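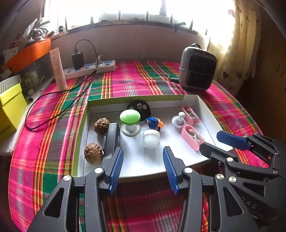

Illville Neighbors > Newsletter > Odds and Ends

SMALL STUFF, ONE TRAY

Quick one this month, typing between loads of wash. The bedside drawer wouldn't shut any more so I finally did what Ladi Nwankwo told us to do back in August. Everything out, onto the bed, into a shallow white tray. Walnuts (yes, walnuts). Contact lens cases, pink. The green thing with the domed top. Little blue fuzzy guy.

Ladi's rule: if it fits in the tray it gets looked at. No lids, no piles, no "I'll do that one later." Pick it up, decide, put it down somewhere else. 11 minutes on the timer, then stop even if your not done.

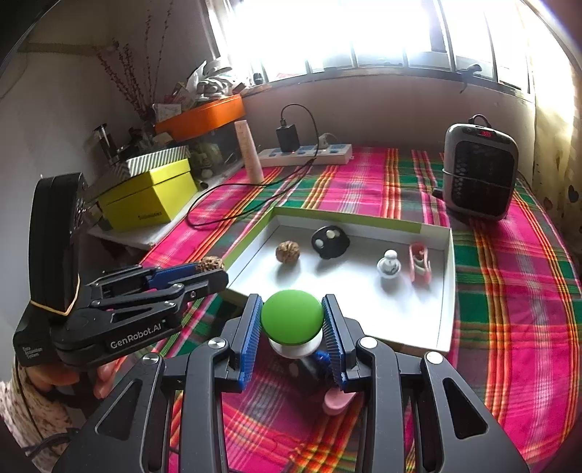
Fewer things in the tray makes it go faster, I found. You start to see whats left. Spread them out so nothing hides behind anything. Still can't decide on the round black one with the eyes, it's staying for now. Nuts go to the kitchen. Any lens case older than you can remember, toss it and get a new one.

Plaid bedspread not the best backdrop, things vanish on it, so do keep them in the tray. And keep cords over by the wall.

Sushil Grewal did his desk the same way and wants to do the hall closet next. Brave. Domingo Cisternas has spare trays if you need one, ask him before 11 in the morning, he's out after that. Send in your own drawer stories, short please, we have one page.

Next month: gloves.

Contact: Illville Neighbors, Box 222, Illville | © Illville Neighbors | Back to top

This site uses cookies. By reading on you agree to their use. OK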